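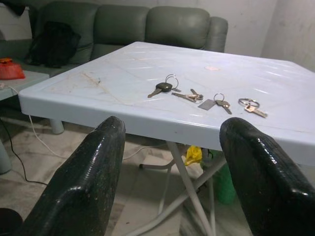 On the Bench: the Gistness two-arm kit

The pitch from Gistness is that you can hand its two-arm kit the small, annoying jobs of the house and go do something else. We picked keys. Everyone has keys, everyone has too many of them, and they are about the worst thing you can ask a machine to pick up. They lie flat, they shine, they hook onto each other, and every bunch is a different shape from the last one. A cardboard box this is not.

The kit is sold by Savine as a lease, with the arms, the grippers, the wrist cameras and a controller that hums like a fridge with something on its mind. The software is from Melis and is billed separately, as you learn on page 60 of the manual. The manual runs to 346 pages. I have read novels that asked less of me and had fewer appendices.

Setup took most of an afternoon, a good part of it spent on the cables. Each arm has its own, and both of them want to be wherever your foot is. Savine includes a packet of clips for this and then never mentions them again. Once the arms are up and talking to the controller, though, calibration is pleasant enough. You guide each gripper to a few points on the work surface, press a button, and get a chime. The chime can be turned off. Do that first.

For a work surface, the brochure shows a polished slab in a room with a great deal of daylight. We used a white plastic folding table in front of a sofa, on the theory that this is closer to where most people's keys live. The manual advises against glossy or pale tops, in small type, and suggests a gray mat, which Ultent will sell you. We did without the mat. If a robot needs special furniture before it can look at a car key, I would like to know that before the lease starts.

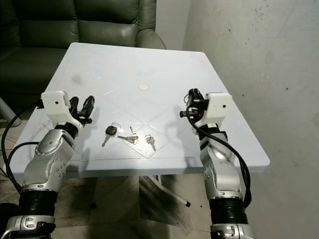

Teaching it a job is the part I expected to hate and didn't. You move the arms through the motion yourself, the system keeps a record, and you do it again with the keys in a different spot. And again. Melis recommends 56 passes for a new object, and somewhere past the middle of that you begin to have views on the correct way to approach a split ring. Mine is from the side, slowly, with the fingers well open. The arms move more smoothly than I do, which was a little hard to take by the end of the evening.

The fingers themselves are the best piece of hardware in the box. They are black, rounded at the tips and patterned with a fine grid, and they collect dust the way a dark car does. Wipe them down between sessions. Spare pairs are available from Savine at a price I'd have guessed was for the whole arm.

A few grumbles, in no special order. The wrist view on the tablet app is small and can't be made bigger. The battery in the handheld stop button lasts about 6 hours and gives no warning before it quits, a strange choice for a stop button. The app logs you out if you go make coffee. Support answers quickly and politely, mostly with page numbers.

So who is it for? Small labs and schools, I'd say, and the sort of workshop that already owns a label maker and uses it. For that crowd the lease is fair and the training tools are good, better than those on kits I've tried with much shinier websites. For a household that only wants its keys off the table, a bowl by the door is still the stronger product.

Savine takes lease orders through its own site. Ask for the software price in the same email, and ask whether the mat is included. The next model is promised for March, with longer cables.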